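Re: [putovdale-walkers] Mulmont loop, which way round?

Valentina Jara wrote:
> Hi all, we're thinking of doing the Mulmont loop in March with my sister,
> who is fit but hasn't done much hill walking. The old club sheet says to
> go clockwise from the Sturkgate lot. Is that still the best way? Also is
> there water anywhere after the first climb, and does anybody know if the
> footbridge is back in?
>
> Thanks!
> Valentina

Hi Valentina,

Oh, I love that loop, you two are going to have such a good day! I've done it both ways now and I'd go counterclockwise, whatever the old sheet says. Clockwise you get the long gravel road first, which sounds gentle, but then you're left with the steep side going down when your legs are already cooked. My knees complained for a week the time I did that (I'm not twenty anymore, but still).

Going the other way you climb 1185 feet pretty much straight out of the parking lot. It's a slog, no way around it. But you're fresh, it's in the trees so you're out of the wind, and by the time you stop for a sandwich the hard part is behind you. The top sits a bit over 3000 feet and it can hold snow well into spring on the north side, so I'd throw in the little slip-on spikes. Mine weigh next to nothing and I've been glad of them more than once.
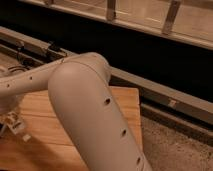
Water: there's the spring near the old stone wall, maybe 200 yards past the second gate, on your left. It's easy to walk right by it. Look for a flat rock with a dent in it and listen. I filter it, my husband doesn't, and so far he's fine, but I'm not recommending that to you or your sister. After that I don't know of anything until you're back down at the creek, so fill up everything you've got.

The footbridge was back in when we went through last fall, with new boards and a handrail on one side only. I haven't been since, so maybe somebody else on the list can say how it came through the winter. If it's out again you can cut up to the road crossing, which adds a mile or so and is kind of dull but perfectly safe.

One more thing about the Sturkgate lot. It fills up early when the weather's nice, and the ranger does write tickets if you park along the shoulder. We aim to be there by 7:30 and there's always been room. Bring cash for the box, it doesn't take cards and it doesn't give change either.

And if you have any energy left, stop at Sung on the way home, the little noodle place next to the hardware store. Get the dumplings in broth. I think about them for the whole last two miles!

Does anyone have the newer map as a file, by the way? Mine still shows the trail going through the quarry, and it got rerouted ages ago.

Have fun, and tell us how it goes,
Peg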